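About us

Hello, and thanks for clicking through! I'm Zlata Bilyk, and I run Plellar, a small used-car business on the edge of Hetton. We buy older estates, hatchbacks and the odd van, put them right, and sell them on to people who need a car that starts in the morning. I also write the road tests on this site, so if you've read eight paragraphs about the boot of a twelve-year-old estate, that was me, and I'm sorry it wasn't longer.

I didn't grow up wanting to sell cars. I worked in the parts department of a main dealer, ordering brake discs and wing mirrors and listening to what customers were being charged for them. Vitalii Semeniuk was on the spanners there. He used to come to the parts counter and grumble that perfectly good cars were being sent to auction with nothing wrong but a tired clutch and a scruffy bumper. After a couple of years of grumbling we bought one ourselves for £800, fixed it on his mother-in-law's drive and sold it to a midwife who drove it for ages. So we bought another.
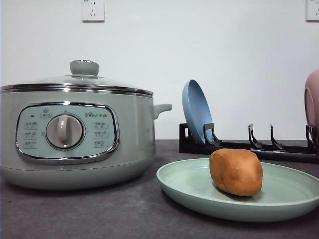 The second one was a disaster, by the way. Lovely paint, full service book, and a gearbox that gave up on the way home. We lost every penny we'd made on the first. Vitalii still brings it up whenever I get excited about a nice colour, and it's the reason he drives every car before we pay for it, from cold, with the radio off.

These days we have a proper unit with 2 ramps and room for nine cars out front, if I park them (Vitalii can only manage eight). We've been asked a few times why we don't take the yard next door and fill it up. Well, nine is the number I can keep in my head! I know which one has the sticky glovebox and which one came with only one key, and I'll tell you before you've got your coat off.

Nadiia Moroz joined us to do the bodywork and has stayed in spite of the heating. She can take a car park ding out of a door so well that I've had to ask her which door it was. She doesn't do full resprays, and if a car needs one we usually leave it where we found it. Orest Pavliuk does our electrics — windows that won't go up, warning lights that won't go off, that awful beeping some hatchbacks do when there's a shopping bag on the passenger seat. He's with us in the mornings only, so if your problem is electrical please try to come before noon.

Yevdokiia Hrytsenko answers the phone and does the paperwork. If you've had a friendly voice chasing you for the other half of your logbook, that's her.

Plellar kitchen, worktop side.

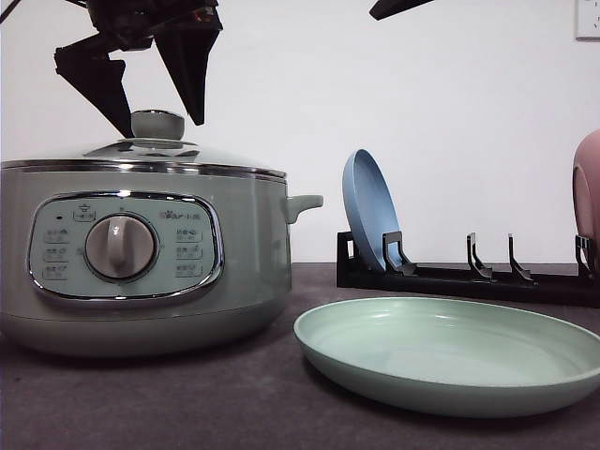

The pot on the worktop, lid on.

A few things people ask about. Yes, we take part exchanges, including cars that don't run, though I'll need to see it or at least have a decent set of photos. Yes, you can bring your own mechanic, or your dad. We'll put the car on the ramp for them and leave you all to it. No, we don't do finance. I looked into it and didn't like how the sums came out for the cheaper cars, so it's bank transfer or card.

Every car goes out with a fresh MOT, an oil service and a sheet of paper listing what we did and what we didn't. The second half of that sheet matters to me. An old car will have something — a rattle, a bit of lacquer lifting, an air con that's more of a suggestion — and I'd like you to hear it from me. If something we've listed as done goes wrong in the first 800 miles, ring us and we'll sort it.

As for the road tests, I write them about the cars we've got in, and I try to be fair. I take each one on the same loop: out past the Gebretsadik bakery, up the hill, along the dual carriageway and back through the speed bumps by the school. You learn a lot from speed bumps. I care about seats, headlights and whether you can reach the heater controls in gloves, and I don't care much about how fast it gets to sixty. If you want lap times you'll need a different website.

We get our tyres from Sturkari, two units down, and they'll do our customers' wheel alignment while you're looking round if you ask nicely.

We're open from nine until half past five, and we close for a fortnight in March when Vitalii and I both disappear for a rest. Ring before you travel if you've got your eye on something in particular, as the stock page is only as up to date as I am. Parking is on the left as you come in. Please don't block the ramp door, or Nadiia will come out and find you.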